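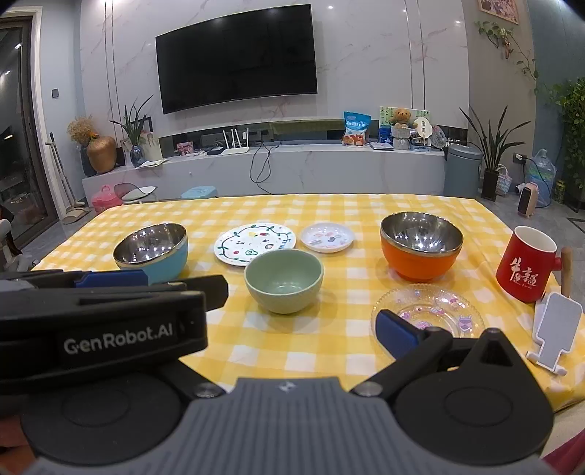 Ticket 1194 – Plekthorpe site, table clearing
Opened: 21/05/2021
Status: open, waiting on Fankhauser
Priority: 2

Problem: Since the Prukitz update, the clearing program sends glass saucers back to a person as "no item found". Bowls and ceramic plates go through. Staff on the late shift are picking up the glass by hand, and the hand count is not in the shift plan.

Checked so far:
Cleaned both blue pads and ran the close test. Passed.
Loaded the old grip settings. No change.
Swapped the checkered cloth for a plain one. Slightly better on printed glass, same result on clear glass.
Log shows 868 returned items for May so far. Most are glass.

Note from the floor: before the program came in, two people cleared and one washed. Now one person watches the screen and clears whatever comes back. That person also answers for the rate, and the rate target still assumes glass is handled by the machine. Please take glass out of the target until this is fixed – we have asked twice.

Reply from Sternness support: Target changed for the late shift only. The early shift needs its own request. Please send 100 recorded pickups of clear glass, done by hand with the gripper, at normal working speed.

Update: Recording started. Staff asked for it to count as paid work time and not as break cover. Agreed by the site office. Early shift request sent under the same ticket number.

Next step: Fankhauser to confirm where the recordings should be uploaded.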